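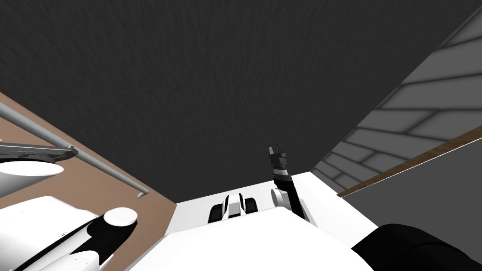

The Skelham planner was moved to its new release in July, and the kitchen set has been re-run in simulation. The collision check now treats each arm separately, a change proposed by Zixuan Jin.

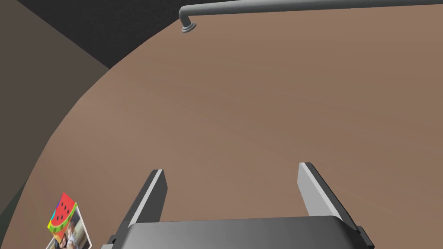

*Gripper view, fingers open over the tabletop.*

The wrist view feeds the Trutov detector -- small flat items remain its weakest class. Rhys Cosgrove has set a limit of 2,000 planning steps per attempt.

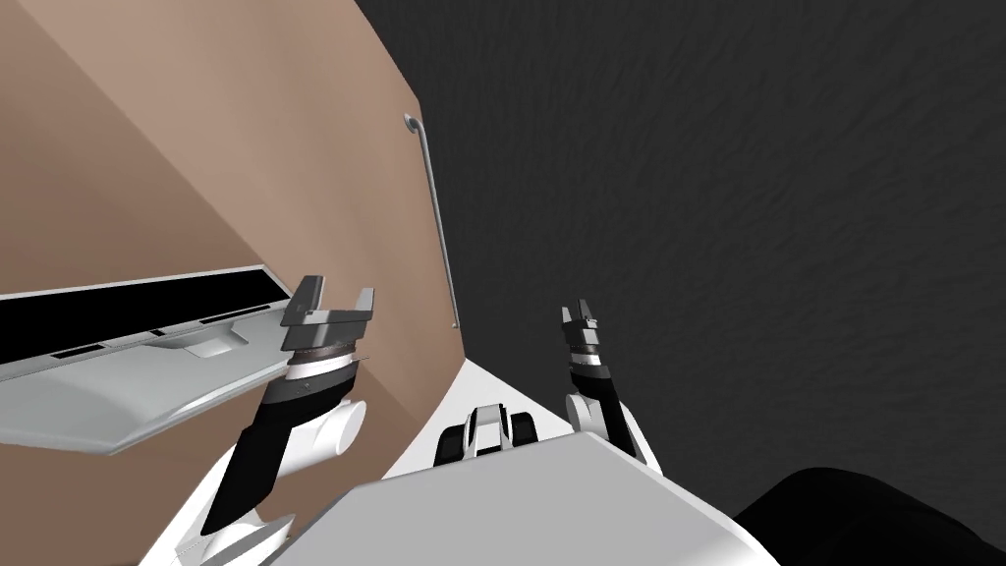

*Both arms raised, grippers empty.*

Logs are kept for 60 runs. The Ilten settings file will follow.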